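Sorting Clothes on the Bed: Does a Flat Surface Save Time?

12 December 2021
By a second-year student, Brestow Hall
Filed under: Student Work / Home & Textiles

Project report, final version (I think)

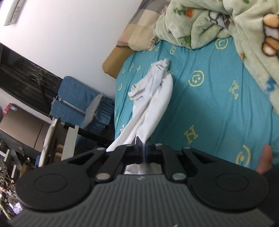 The question was simple. Does it make any difference where you fold your laundry? My family always did it on the bed. My roommate's family did it at the kitchen table, standing up, and everybody in the Grillville dorm seems to do it straight out of the bag on the floor or just not at all. So for the home textiles module I picked this. Three surfaces, same clothes, same person folding (me), time it, write down what goes wrong.

Surfaces were: bed with a fitted sheet, desk, floor. Wanted to do the ironing board too but ran out of weeks.

Clothes

Used a mixed load each time. T-shirts, socks, underwear, two thin white tops, a hoodie, pillowcases, one pair of jeans. I kept the load the same for every run, washed on the same setting in the Enton building laundry and dried on low. The white things I kept in on purpose. They are light and soft and they twist up worse than anything else in there. A thick shirt comes out of the dryer more or less shirt shaped. A thin one comes out like a rope, and you have to find the neck, find the hem, get the straps or sleeves out of the middle, and only then can you start folding. That was most of the time, not the folding.

Method

Dump the load. Start the timer. Pick up one piece, untwist, lay flat, fold, put on the pile. Stop when the last sock is done. No music, no phone. I did try to keep that rule.

For each piece I noted if it was a "straight" or a "tangle". Straight means I could fold it right away. Tangle means I had to open it out first. Probably should of made a third group for inside out but by the time I thought of that I was already halfway through the runs.

I stuck to the Barroso fold from the class handout for all the tops (thirds, then half, then half again). Jeans just in half and half. Socks paired, no balls.

What happened

Bed was the slowest surface to start on and the easiest to finish on. You have room to spread everything out so you can see all of it, and tops can be laid flat with no corner hanging off. But the bed is soft. Lean on it and the pile leans too. The sheet moves when you pull a shirt toward you, so you get long wrinkles in the sheet and then you are smoothing two things instead of one. On two of the runs the pile slid over and I had to redo it with the timer going.

The longest run of the lot was on the bed, 979 seconds. That one had nearly everything go wrong. Both white tops tangled together, a pillowcase with socks stuck inside, and the pile fell. I left it in. My partner for peer review said to throw it out as an outlier but it did happen, and laundry is like that.

Desk was faster per piece. Hard surface, edges stay where you put them, creases press down properly with the flat of your hand. Problem is size. Mine holds one open shirt and a small pile and that's it. The rest of the load has to sit on the chair, and things fall off the chair. Pillowcases hang over the front.

Floor, plenty of room, hard enough, terrible on the knees. Also lint. I vacuumed before each run and still picked hair off the dark stuff. I would not do the white things on the floor again.

Tangles

This is the part I'd look at more if I did it over. Surface mattered less than I expected, tangles mattered a lot. A run with few tangles went quick anywhere, even on the floor. What helped was shaking each piece out hard as it came out of the dryer, before it went in the bag. I only started doing that near the end so there isn't enough to put in a table. Two hands at the shoulders, one good snap. With the thin tops it got the twist out most of the time, the jeans didn't care.

Also worth saying, color. White on white is hard. When I had a plain white sheet on the bed I lost a sock on it in plain sight. A colored sheet was a lot easier to work on, you can see where the edge of the cloth is and which bit is a sleeve. Didn't plan to test that, just noticed it when I changed the bedding.

Problems with the project

Only one person folding. I got better at it, so later runs are faster no matter the surface. I should have mixed up the order and I didn't, bed was always first. That isn't fair to the bed.

Load was the same clothes but they don't come out of the dryer the same way twice.

Timer was my phone so I did look at it.

I had said 100 pieces per surface in the proposal back in June and did not get there for the floor. See knees.

Next

Get 3 people, swap the order round, add the ironing board and the kitchen table. Count the inside out ones seperately. And do the dryer shake as its own test, half the load with and half without, all on the same surface.

For now I fold on the bed and carry the tops over to the desk to press the creases.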